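September 19, 2024

Slept badly, came in early, read the Fagerlund write-up again over coffee and liked it less than I did last night. The claim is that a policy trained on wrist-camera video alone, no force sensing, learns how hard to squeeze. They say it picks this up from small visual changes at the contact: a bit of bulge, a shift in the highlight, the fingertip covering slightly more of the object. It's a lovely idea. I would like it to be true because it would save us a lot of money in sensors. That is exactly why I don't trust myself with it.

What they have is 1,198 demonstrations and a success rate that looks great in the abstract. What they don't have, as far as I can find, is any measurement of force during the test runs. Success means the object was lifted and put down again without visible damage. You could get that by closing to the same width every time and picking objects that forgive you. I wrote that in the margin twice, once at the front and once in the appendix, apparently forgetting I'd already said it.

So we have been redoing it on the Brinau arm with our own data, 800 demonstrations to start and maybe 1,000 if the first results are worth the trouble. Everyone else in the group is more cheerful about this than I am.

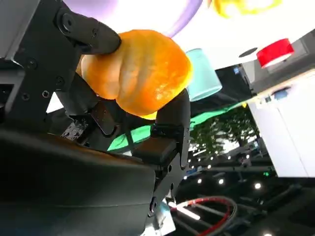 My complaint about the fruit set is an old one and I made it again at lunch. Six kinds of object, and most of them are stiff enough that a clumsy grip and a careful one end the same way. Take the orange. The peel is thick, it's dimpled, it has a big pale patch of glare right across the middle, and both black fingertips are up against it. If the network is supposed to be reading pressure off the surface, what is it reading there? The glare will move when the wrist tilts. It will move when someone changes the lights. I can imagine a model learning "bright patch has slid left, stop closing" and being right for entirely the wrong reason. The teal cup and the other things on the table behind are also in view the whole time it's deciding, or they were in this one, and I'd bet a fair amount that the background tells it more than the peel does.

The Granwood people ran into something like this last year with a drawer task. The policy went to pieces when they swapped the tablecloth. They called it a robustness issue. I'd have called it the result.

What I want before I believe anything:

Same fruit, same pose, lights changed, no retraining. Then the same again with the background masked out. Then a baseline that just closes to the average width from the demonstrations and ignores the picture completely. I have asked for that baseline three times now. It would take an afternoon. If it scores within a few points of the trained policy, the whole argument about learned pressure is gone and we can stop.

And a load cell inside a dummy orange, even a bad one. Darkora sells one that would probably fit but the quote was silly, so I may try to build something out of the old gripper pads and a 3D-printed shell. Need to check if there's any of the soft filament left.

The afternoon was mostly arguing about what counts as a failure. I say a dent that shows up an hour later is a failure. The other view is that this can't be scored during the run so it shouldn't be in the table. Fine, but then the table should say so in large letters.

I may be too hard on it. I was wrong about the depth camera and loud about it, and that still gets brought up. But being wrong then doesn't make this paper's evidence any better. Wrote up the three tests on one page and sent it around before I left. One reply so far, a thumbs up, which could mean anything.

Buy pears tomorrow, ripe ones. Also descaler for the coffee machine.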